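Kitchen corner: the big shelf clear-out

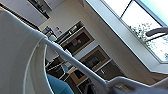 HOUSE NEWS / KITCHEN

Quick one from me as the newsletter goes off at 3 and I've still got the rota to type up.

The upstairs kitchen. Clear-out is happening, second half of February, and yes it includes the glass-fronted units. All of them, top to bottom. You can see through the dark glass there's stuff in there, a little pink something in the upper one for a start. If the pink thing is yours please come and get it. Same goes for anything left along the worktop, bottles, tubs, the lot.

How it'll work. Everything comes out onto the long table. Anything with a name on goes back. Anything without goes in the crate by the door and stays there till the end of the month, then it's off to the Enriquez Street shop. Food with no date on gets binned, sorry, Zinhle had to deal with the lentils last time and is not doing it again.

Shelf paper is bought. Maribeth got it from Sanero, two rolls, plain cream so it goes with the walls. Receipt is in the tin. We had 462 in the kitchen pot before that and there's still plenty for new hinges if the wall cupboards need them. Dexter is going to look at the doors when he's back from Wakavholm, so if one sticks or drops, write it on the sheet and don't force it.

Other kitchen bits:

Labels. Masking tape and the black pen are in the top drawer. Name AND room number. "Mine" is not a name.

Lids. We have 26 tubs and I don't know how many lids but it isn't 26. Check your bags, check your desk, check your car.

Tan wood trim on the units. Damp cloth, then a dry one. No spray please, it leaves a bloom and takes ages to buff out. Dark glass is fine with a bit of vinegar in warm water.

Handles on the lower cupboards, give them a wipe while your there. They get missed every time.

Helpers so far are Mylene, Kristine and me. Two more would make it an hour's job insted of a whole afternoon. Mylene is bringing the pancit, Kristine says she'll do a cake if someone else supplies eggs. Put your name on the sheet by the kettle or ring the office on extension 816.

Also, whoever borrowed the Lokora cake tin, the square one, Kristine needs it back before she can bake anything.

Rota to follow on the next page if I get it done in time.

Maribeth has the spare key, ask her and not me.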